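Minutes of the Filtby Play Room meeting, 2019-01-12

Held in the upstairs room. Minutes of the October meeting were agreed with one correction: the shelving came from Skillen, and the delivery charge was refunded.

1. Play food and storage

The meeting looked at the toy fruit and at clear plastic containers as a way of keeping it together. The strawberries and the star fruit were discussed first.
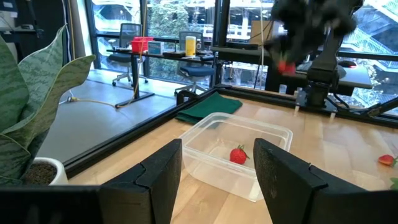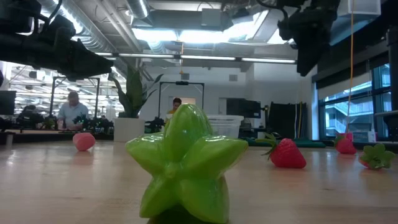
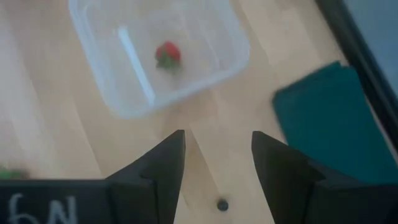
Duneo wrote in to say that the clear containers are a good idea but should be kept without lids, as the younger children at the other branch could not get the lids off and tipped everything on the floor instead. Duneo also asked that the fruit be washed before it goes back on the shelf.

It was agreed to go without lids. Washing will be done at the end of each session in warm soapy water, and the fruit left on a towel overnight. Fruit with leaves needs a brush. A picture label will go on the front of each container.

2. Replacement items

Magalhães has quoted for a further 5 sets of play fruit and vegetables, order reference 2351. The quote does not include baskets. It was felt that vegetables were needed more than fruit, and the supplier will be asked whether the sets can be split. Spending of up to £300 was approved.

3. Money

Balance at the bank £1265. The hall hire for the spring term has not yet been invoiced.

4. Any other business

The tap in the small kitchen is dripping again. To be reported.
The dressing-up rail will be moved away from the radiator.

Next meeting to be fixed by email.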